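Open Day at Hisimdale Showed Me the Slow Part

I drove out to the Hisimdale open day on Thu 21 February expecting metal and noise. Gremton, the firm that runs the place, has a hall full of arms bolted to floors. The part I keep thinking about was in a side room, where visitors sat in front of screens and watched a robot arm that exists only in software work at a table in a furnished room.

I think more open days should be run this way. A real arm doing a rehearsed job looks good and teaches very little. The simulated one was dull at times, and I came away knowing more about what the work is like.

The first screen held the close view, looking out past the open fingers of the gripper at a smooth blue shape. I spent longer on that view than on any other. With so little in it, the only thing left to think about is where the fingers ought to go. 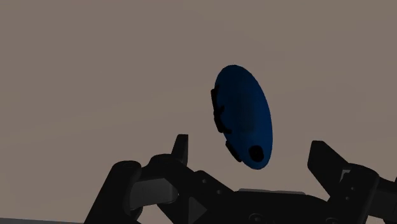 What the wide view adds

Kristof Meijer led our group. He has worked for Gremton since the days of its Illik controller, and he talks about failed grasps the way a mechanic talks about rust. He had a habit of leaving a view up and saying nothing until somebody asked about it.

The wide view got the most questions. People wanted to know why anyone would bother with an orange lampshade, a carved figure on a pedestal and a bed beside the table. Meijer said a bare table makes a robot look smarter than it is, and I agree with him. My own kitchen table has never been bare for a full day.
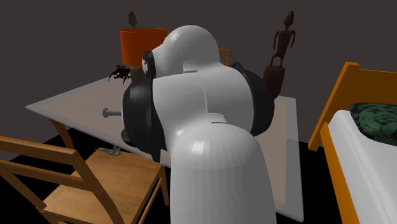

Does practice in a simulation carry over to a real arm?
Some of it does. Reaching and planning a path carry over fairly well, while contact and friction usually need more work on the real machine.

That is a modest claim, and I wish the brochure had been as modest. It mentioned 1784 practice runs on its front page in large type and gave no hint of how many went wrong. A visitor can't do anything with a number like that. I would have traded it for 2 runs shown from start to finish, one good and one bad.

My other complaint is about time. We had three groups going through one small room, and each got a few minutes per screen. A woman from Mertens, the packaging firm, was partway through a good question about soft goods when we were moved along. I'd have liked to hear the answer.

Still, we did get to see the arm over the table with a small blue object in its fingers, pointed end down, and a black bowl directly underneath. The room went quiet for that one. A plain task is easy to judge, and everyone in there has put something in a bowl.

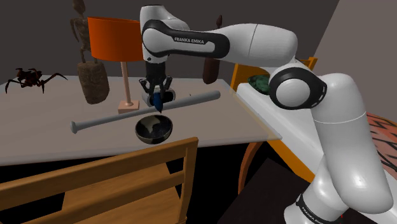 What I would change in August

Gremton plans another open day in August. I'd give the side room the whole morning and keep the hall for after lunch. I'd put chairs in, and I'd let Meijer talk for as long as he likes. The parking lot also needs a sign at the second gate, where I lost ten minutes going in.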